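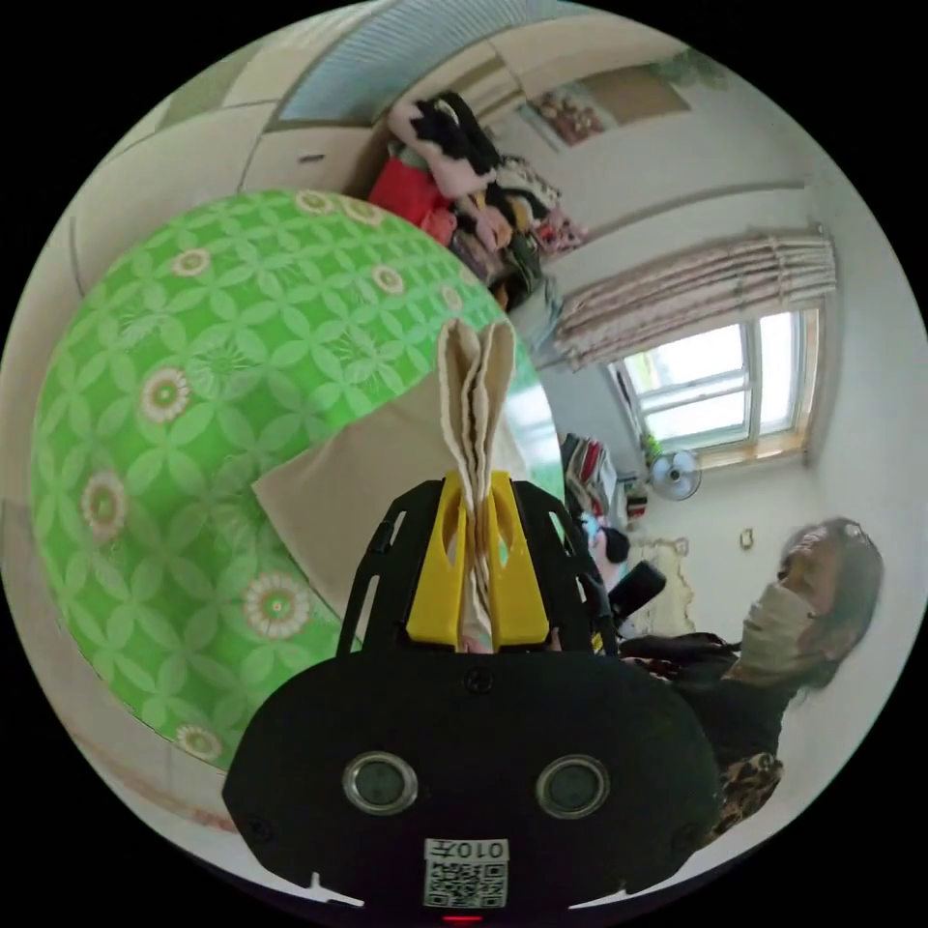
Hand-held gripper recording in homes: frequently asked questions

Maintained by Darcy Donnelly. Applies to the Dudulska cloth-handling work and to all sites recording under the Trernilero practice notes.
Last revised 4 September 2022

12 shares | 4 comments

Which tasks do these rules cover?

Gripping, lifting, folding and laying out household textiles with a hand-held gripper, in a room where people normally live. Kitchen and bathroom work is covered by a separate note. If a session mixes the two, the stricter rule applies to the whole session.

Is there an external standard for this?

We have not found one that fits. Standards for industrial arms assume a powered machine and a guarded space, and a hand-held gripper has neither. The rules on this page are our own practice. They do not replace local law on privacy or on work in private homes.

Must the room be tidied before recording?

No. Clothes in a heap, full shelves and bedding left as it was are all acceptable. Remove only what could cause a fall, and anything showing a name, an address or an account number. Do not rearrange furniture to make the background plainer.

What about framed pictures and family photographs?

Ask the householder. Art prints may stay. Photographs of identifiable people are taken down or turned to the wall unless each adult shown has agreed in writing. Record the answer on the site sheet, including when it is "nothing to remove".

Do operators have to wear a mask?

A mask covering nose and mouth is required at all Dudulska sites. It is not treated as anonymisation. Hair, eyes, build and clothing can still identify a person, so the consent form is the same with or without one.

May an operator's other hand enter the view?

Yes. Two-handed work is normal with cloth and should not be avoided. The free hand may hold, flatten or guide the fabric. It must stay clear of the space between the fingers while they are closing.

How are grippers labelled?

Each unit carries one number and one code label on the front of the body, and the same number is entered in the log. Where two units are used in the same room, each has its own log line. A label that no longer scans is replaced before the next session. Writing over it in pen is not accepted.

How should the cloth be held?

Take hold of a fold or an edge with enough material between the fingers that it does not slip. Bunched and layered grips are both valid, and neither is marked as an error.

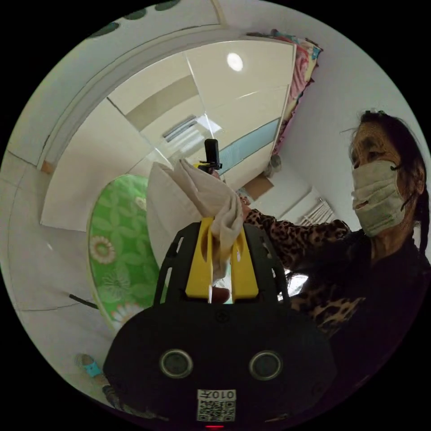

A grip that slips is kept in the recording and tagged "regrasp". After 3 slips on the same item, stop and start a new take. Do not delete the earlier one. Nutasska reviewers need failed takes to set their thresholds, and in July we lost a full batch because a site had cleaned its files before upload.

How long may one operator work?

No more than 18 minutes without a break, and no more than 80 minutes of recording in a day. The limits are for the wrist and thumb. They apply to practice takes as well.

What should be kept off the floor?

Loose cables, rods, hangers and footwear in the walking path. This is the rule most often missed in site checks. The path is the whole area the operator can reach without putting the gripper down, which in a small bedroom is usually the entire floor.

Can a householder withdraw after the session?

Yes, within nine weeks, without giving a reason. After that the files have been merged and only the site record can be removed. The form says this on its first page and the operator reads it aloud.

Who signs off a site?

The site lead signs first and the reviewer at Chaiyaporn second. One person may not do both. Unsigned sites are held back from release.

Where do I send corrections to this page?

To Darcy Donnelly, quoting the question in full. Numbering changes between revisions, so a question number alone is not enough.

4 comments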